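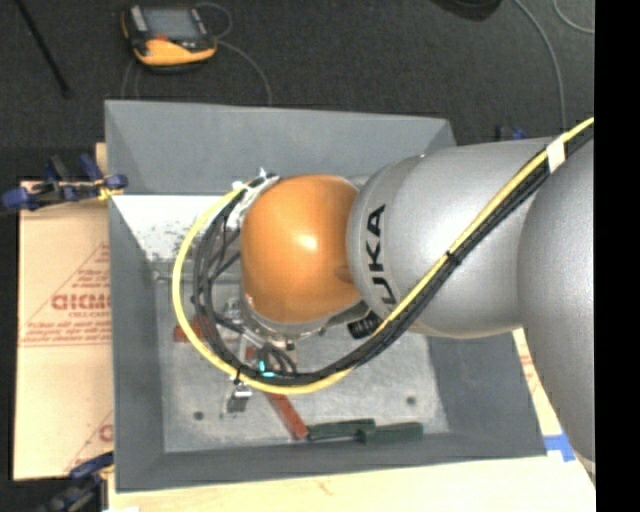
Open Day at the Lurnholm Automation Hall
Gallery, November

The Lurnholm hall opened its doors to visitors for one afternoon, with bin picking as the main item. Demonstrations were run by Maj-Britt Eklund and the Jelirlow project group, with software supplied by Nallarex. Attendance was 97, split into groups at the door. Captions are by the project group.

Bin picking cell, KUKA arm
The arm works from above over a shallow grey tray with sloped inner walls. The slopes return parts to the flat floor, where the gripper can reach them. Parts are mixed in shape and colour; the orange-red stick and the dark green block are both from the standard set.

Cable routing
Cables are external on this cell. The yellow cable and the black ones run together along the top of the arm, drop past the joint marked KUKA and loop round the orange wrist. Several visitors asked about the size of the loop. Slack at this point is needed for wrist rotation. A tighter loop was tried in the spring and limited the usable range of the last axis. Internal routing was quoted for and declined on cost.

Tray fixing
Two blue clamps hold the cardboard panel against the left side of the tray. Below is a light wooden tabletop. A machined fixture has been drawn and will be made when the tray dimensions are settled.

Programme for the afternoon
13.00 Doors, safety briefing
13.20 Bin picking, first group
14.10 Bin picking, second group
15.00 Talk by Maj-Britt Eklund: grasp selection for mixed parts
15.45 Questions

Notes on the demonstration
The afternoon's target was 400 pick attempts, and this was met shortly before the talk. There were 21 failed grasps. Most were on sticks lying close to a wall, where the approach angle is restricted. The cell was stopped twice to put parts back in the tray by hand. Logs have been passed to Nallarex.

The slides are available from the Jelirlow office on request. Groups wishing to visit outside open days should write to the Lurnholm reception, Strand entrance, stating numbers and whether step-free access is required. Closed shoes must be worn in the hall.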